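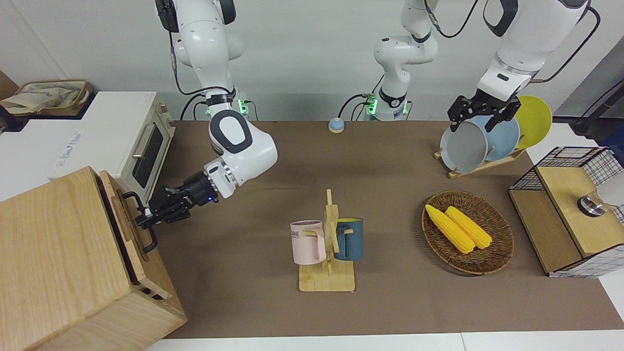 House rules for a shared two-arm table: who can reach in, and when?

Asked by Zisau on Tuesday, February 11, 2025
Tags: collaborative operation, risk assessment, lab rules, two arms

Hi all, long-time reader, first real question, so be gentle.

I help run a small robot lab and I've been handed the job of writing our safety rules. We have a two-arm setup over a table, and the work is kitchen stuff: plates in a rack, mugs on a mug tree, opening and closing things, moving food around. There's a person near the table pretty much all day because somebody has to put everything back between runs. So this isn't a factory cell with a fence and a gate. It's a table, and you walk up to it.

What we have right now is one sheet of paper that says "Be careful, keep hands clear while the robot is moving, E-stop is red." I wish I was kidding. It was fine when the same couple of people did everything. Since January we've had a bunch of new folks and I've started seeing things that make me nervous:

People reach in to fix a plate while the program is paused, and paused on our setup means it'll start again when someone hits a key. The someone isn't always the person with their arm in there.

One arm stops and everybody treats that as "the robot stopped". The other one may just be waiting its turn.

Nobody agrees on what the lights mean. I've heard "green means go ahead and touch stuff" and I've heard "green means it's about to move" from people who sit next to each other.

I've tried to read the standards. I have 10218 and the 15066 spec open in tabs and my eyes slide right off them. Every arm vendor says "collaborative" on the box so my boss feels we're already covered, and I have a feeling that's wrong but I can't explain why in a way that would win the argument.

So my questions, I guess:

Does a collaborative arm mean I can skip the fence, the scanner, all of that?

What should the rule be for reaching in to reset things?

Do the objects on the table count? Like, do I have to write rules about plates??

I'm not looking for someone to do my homework, but if you've written a sheet like this I'd love to know what was on it. Thanks!

3 answers

Answer from Ketill Vestergaard (accepted)

Oh boy, I wrote one of these at Østergaard a while back and then had to rewrite it, so you get the second version for free.

First your boss. The word on the box is about the arm. The risk assessment is about the whole thing: arms, grippers, what the grippers are holding, the table, the stuff on the table and the job people do around it. That's the split between the two parts of 10218. Part 1 is for whoever builds the robot, part 2 is for whoever puts it into an application, and in a lab that second one is you (congratulations). A force-limited arm holding something with a hard edge is a different animal from the same arm with an empty gripper, and the company that made the arm had no way of knowing what you'd put in it. Try that one on your boss. It worked on mine, more or less.

So no, you can't skip the thinking. You might be able to skip the fence. Those are separate things. If your assessment says the contact you could get at the speed you run is acceptable, with the tool and the part included, then fine, write down why and keep the paper. If it says otherwise you slow down, or pad something, or add a scanner, or keep people back while it moves. A lot of tabletop people end up mixing these: people back while it runs, and a proper stop before anyone reaches in.

Now the two arms. This is where I'd put most of my effort if I were you. Walk around the table and look for places where a hand could get caught, and do it with both arms in mind.
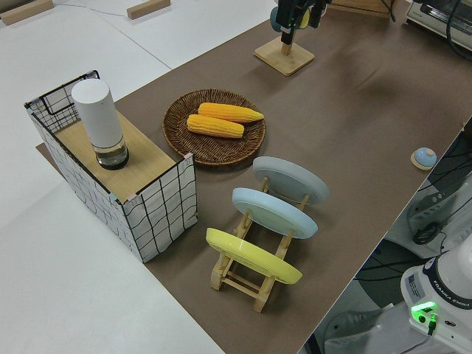 I go slowly and I get down to table height, because from standing up everything looks roomy. The places I worry about most are where an arm comes straight down onto something solid. Free space is kinder than people think (you get bumped, your hand moves away, you swear a bit) but a hand between a gripper and a fixed object has nowhere to go. Stands, racks, boxes, anything rigid is a thing to be squashed against. The 15066 document treats those as two different kinds of contact, and once you've got that in your head the tables in it start making a lot more sense. Then do the space between the arms. Can they close on each other with a wrist in the middle? Can one push a person into the other? And get cables on the same walk. Mark every spot where one could snag on an elbow or a shoe.

The rule for reaching in. Here's ours, pretty close to word for word:

Both arms stopped, by a stop that needs a deliberate reset to undo. A paused program doesn't count.
The person reaching in is the one who stopped it and is the only one who can start it again.
Say "hands in" out loud when you go in and "hands out" when you're done. Yes you will feel silly. Do it anyway.
One person at the table at a time during a reset.
If you walked up and you're not sure what state it's in, you stop it. No permission needed and no complaints from whoever loses their run.

That last one did more for us than anything technical. People were scared of wrecking somebody's data so they'd kind of lean in and hope. Once it was written down that a lost run costs nothing they started pressing the button, and we had very few arguments about it after the first week or so.

Both arms on one stop, by the way. If your E-stop only drops one of them, fix that before you write a single line of rules. And test it with both moving. I mean it, I've seen a setup where everyone believed it was wired together.

Lights: look up what yours mean in the manual for the model you have, print exactly that, tape it at eye level. Don't do it from memory and don't copy it from another lab. I'd also add a line saying a light never gives you permission to reach in, only the stop does. That settles the argument between your two neighbors without anybody being right.

Objects: yes, write about plates! Keep it short. What are they made of, what happens when the gripper drops one, what happens when it squeezes too hard, who sweeps up. We had a rule that anything that can shatter needs an okay from the person who owns the assessment, and that anything new on the table means reading through the assessment again. Liquids too, even a little bit in a container. Decide where they're allowed to stand and what's under the table at that spot.

Length: ours was 4 pages the first time and I don't believe a single person got to the end. The second one was one side for the wall and the long assessment in a binder. Keep them apart.

Comments on this answer

Zisau: This is so helpful, thank you. The "paused doesn't count" bit is going on the wall today. Quick one, what did you do about people who teach by hand guiding? They have to be touching it.

Ketill Vestergaard: Separate mode, separate section. Speed turned right down, enabling switch in hand, and only the arm you're guiding is allowed to have power to move. The other one is stopped. If your setup can't do that, park the other one well out of reach and be honest in the assessment about what you're relying on.

Zisau: Ugh, ours can't. OK. Parked it is, for now.

Answer from Torbjørn Sundqvist

Agree with nearly all of that. I'd push a bit harder on measuring. "We run it slow" is what everyone says, and when I ask how slow I get a shrug. Write the number in the assessment, set it in the safety configuration with a password and don't let it live in somebody's script where a student can bump it up on a Friday.

If you go for a scanner or a light curtain, the distance matters and people guess it. The method is in 13855. For a hand reaching in close up, the approach speed you start from is 2000 mm per second, and you multiply by the total stopping time, meaning sensor plus controller plus the arm coming to rest, and then there's an extra bit on top depending on what the sensor can detect. People at small tables work it out and get a shock, because it comes out bigger than the table. That isn't a mistake in the math. It may just mean a curtain right at the table edge isn't going to do what you wanted, and you need a slower arm or a different plan. Check the current edition before you use my numbers, I'm typing this from the couch.

At Starkine we also kept a log of stops. Nothing fancy, a notebook on a string: date, who, why. The first notebook had over 70 entries in it and when I sat down to read them through, most were someone going in to fix an object that had slid or tipped over. So we changed how things sat on the table. More grip under the bases, marks for where each thing goes, and the fiddly objects moved to the side where people stand so they weren't reaching across. The best rule about reaching in is having less reason to do it. Zisau, I'd start a log tomorrow, it's cheap and it's the thing that got my own manager to listen.

One small disagreement with Ketill. I don't like "one person at a time" as a blanket rule. With a big reset it gets ignored, and once people ignore one line they ignore the rest. We allowed two, each with their own lock on the stop, and neither could restart without the other. More hassle to set up, but people stuck to it.

Comments on this answer

Ketill Vestergaard: Fair. If you've got real locks I'd go along with that. We didn't, we had a button and good manners.

Answer from Skurolel

we just put tape on the floor and told people to stay behind it when its running. been 3 years no problems. i think you are overthinking it, these arms stop when they touch you

Comments on this answer

Torbjørn Sundqvist: Please don't rely on this. They stop when they detect a contact above whatever threshold someone set, after some delay, and the gripper is often a separate device with its own behavior. Tape is fine as a reminder of where the line is. What happens when someone steps over it?

Skurolel: ok but they dont

Zisau: Ours would! I have watched them do it with a coffee in their hand. Tape is going down anyway, along with the log and the new sheet. Will post the wall version once my boss has had a go at it with the red pen.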